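Gripper trials operator, fixed term (until the end of March)
Fellbridge Handling, Jillier site

12 shares · 3 comments

Posted Dec 18, 2025

We have four sets of gripper fingers, two arms and a strong difference of opinion. We are looking for a patient person to settle it.

The job is to run pick-and-place trials on soft and awkward produce, comparing our own printed fingers with the Skalta pair we bought in. Each set gets 200 picks per type of fruit. You put the fruit down, you start the run, you write down what happened, and you put the fruit down again. Anyone who finds that sentence exciting should apply at once. Anyone who finds it restful will probably be better at it.

You will also swap fingers between runs, check that the wrist camera is still pointing where it was pointing yesterday, and keep the log in Sima, our home-grown record system, which has opinions about commas. Bruising is scored by hand on a printed chart. There is a fruit budget. It is larger than the biscuit budget, and we would rather not discuss it.

What we'd like from you: steady hands, legible notes, and the nerve to tell an engineer that his favourite finger came last. A technical qualification is welcome but we won't ask to see it. Some experience of repetitive testing, in a lab, a kitchen or a packing shed, would help a good deal. You don't need to write code, though you will hear a lot of it being complained about.

Hours are 34 a week, on site. We pay monthly, and travel between our two buildings is on foot.

Oranges are where new starters begin. They roll, they dent, and no two will sit the same way between the tips.

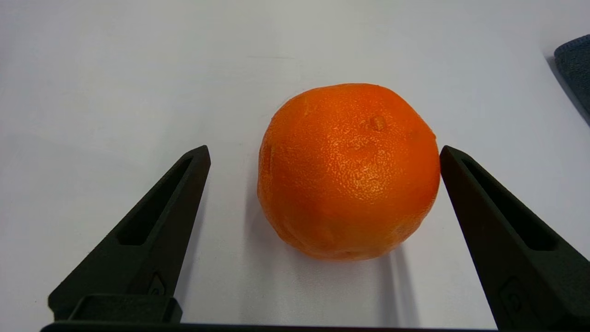 Emilian Ene says the oranges are the easy part, and that applicants ought to be warned about ripe pears, which he scored for nearly a month and still won't have in the house.

Consider yourself warned. Pears come in your second week.

To apply, send a CV and half a page on the dullest task you have ever done well to Rodica Sandu at the Jillier office. Please don't send a video. Interviews include a short trial run at the bench, and you may choose your fruit.

Related vacancies
Controller test technician, Fellbridge Handling
Camera calibration assistant, part time
Stores and goods-in, Jillier site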